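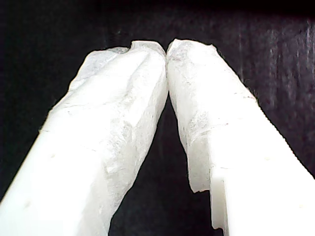

White gripper fingers, tips together

Community > Books and Reading > Series and Editions > Reading order

Arnance omnibus vs. separate volumes: where do the novellas go?

Ilze Krūmiņa
I have the first two Arnance novels as separate paperbacks and want to continue with the Fernandes omnibus, which collects all 4 novels and the two novellas in a single volume of 900 pages. The omnibus prints both novellas at the back. The list on Tarnix puts the first novella between books one and two and the second between books three and four, numbered 1.5 and 3.5. An older list I saved in June has both of them after book two.

I have finished book two and read neither novella. Book two ends with Kerine leaving the archive, and I would like to avoid learning how she comes back before the main text gets to it. Two things I need to know:

Does either novella give away anything from book three or four?
Is the text of books one and two in the omnibus the same as in the paperbacks, or do I have to reread them?

I read the chapter epigraphs, so if the numbering of those changed it matters to me.

Osamu Kobori
The decimal numbers on Tarnix show where a story falls in the timeline. They are entered by users and do not follow publication order. The publication order is: book one, book two, first novella, book three, book four, second novella.

The first novella takes place before the fire, and its narrator is the junior archivist. It refers to one event from the last third of book two, so it should be read after book two even though it is set earlier. You can read it now. It contains nothing from book three.

The second novella is the one to be careful with. Its action falls between books three and four, but the opening section is a letter written after book four, and the letter names who holds the archive keys by then. Read it last. The 3.5 on the list is correct as a date and bad as advice.

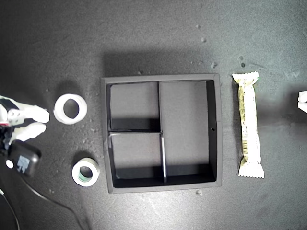

On the text: the omnibus uses the revised version of book one. The differences I found by comparing the two are these. Chapter 20 was split in two, so the paperback has 39 chapters and the omnibus has one more. The epigraph that stood at the head of the old chapter 20 stays there, and the new chapter 21 has its own, taken from the same in-world chronicle. Kerine's age is corrected in one line of dialogue. Book two is unchanged apart from typos. You do not have to reread either one. If you want the additional epigraph, look at the first page of chapter 21.

Mirjam Brouwer
i read both novellas after book two and it was fine, you forget the names anyway. the omnibus is heavy, get the ebook

Hongmei Zou
Agree with Osamu on the order. One addition: the ebook of the omnibus has a contents page that lists the novellas by title only, and the link for the second one opens after the letter. If you use the contents page, go back one section or you will miss it. The glossary in both formats covers the entire series, so the entry for "Keeper" gives away book four. Leave the glossary alone until you are done.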